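Blocks, bins and the shelf that ate my week

August 12, 2021

Quick one today, I have maybe 3 minutes of coffee left and then back to it.

So the big sort is done. Mostly. If you read the February post you know the blocks lived in shoeboxes, grocery bags, one old cookie tin with no lid. Every color mixed with every other color. Finding a decent long red one meant tipping the whole lot on the floor.

The count, for the two of you who asked – 1,796 pieces. I know. 246 of those are the narrow ones, which are my favorites and also the ones that slide down behind everything. Another 112 went in the give-away bag, chipped corners mostly, plus a set of arches I never liked.

What I tried first: cloth bags from Mokemano. Nice bags. Useless. You can't see in, you can't get a hand round the bottom, and they slump over. Then stacking trays from Cellemska, too shallow, one bump and it's all over the rug. Sent them back, still waiting on the refund.

What works is a plain metal bin, no lid, high sides. Gray. Ugly if I'm being fair. But you can throw stuff in from a distance and it stays in, and wiping it out takes a second. The noise is somthing else. Put a bit of felt down if you have neighbors. I haven't yet, sorry neighbors.

Colors read really well on gray too, didn't expect that. Reds especially. On the wood table the reds just looked kind of brown to me, in a metal bin they jump right out.
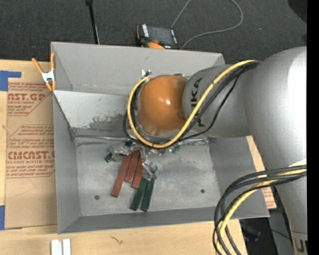

Red and green in the gray bin, light wood table underneath.

Scuffs – yes, you'll get them. A few people wrote in to ask if they come off. Some do with a damp cloth and baking soda, the rest I've stopped looking at. It's a bin.

Still to do: labels. I like the Asar ones with the wide white strip but they peel off cold metal, so maybe string tags instead. And the Siliņa shelf needs one more bracket before I trust it with anything heavy. Blocks are heavier than you think when theyre all in one place.

OK coffee's gone. More when the shelf is up, or when it falls down.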